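Visit to Dredell's valeting products open day, Cludley

Dredell opened its blending hall to the trade in July and I went along with Letay Negussie from our van bay. Up to 20 of us were taken round by Prys Prosser. The shampoo line fills 476 bottles an hour, and the wheel cleaner is still mixed in small batches.
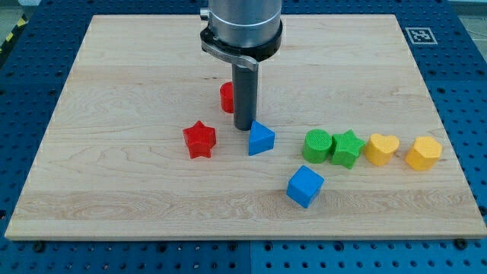

Wax was what I had come for. Their hard paste goes on thin and buffs off easily on dark paint, though it left white marks on rubber trim. Bonnet panels told us the most. We ordered 22 tins.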